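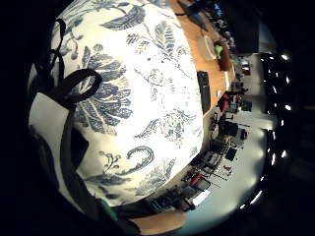 Figure 3. View from the camera on the hand-held gripper with the fisheye lens fitted. A printed fabric item with a black ribbon lies close to the lens; the table and room curve away behind it.

4.2 Effect of lens choice on soft items

The second comparison kept the Valo hand-held gripper unchanged and varied only its camera. Two units were tested: the Tetine, with a narrow lens, and the Degefa, with a circular fisheye. Each was used for 70 demonstrations on fabric items, and the same control policy was trained separately on each set.

The policy trained on Degefa footage completed 56 of its 70 test runs. The Tetine policy fell short of this figure, and most of its failures came in the last stage of the approach, when the fabric filled the picture and the table could no longer be seen. With the fisheye, parts of the table and the ceiling lights remain visible even when a bulky item takes up most of the view (Figure 3), and the position estimate was lost in only 6 demonstrations.

The wide view has a cost. Straight edges are strongly bent, and objects near the rim are small and hard to separate. Thin black ribbon was a particular difficulty - the policy sometimes treated a strand lying across dark print as part of the pattern. Correcting the distortion before training did not remove this error.

The same lens was then moved to the Hudard arm without retraining. Results for that arm are reported in Section 4.3, together with the change in mounting height.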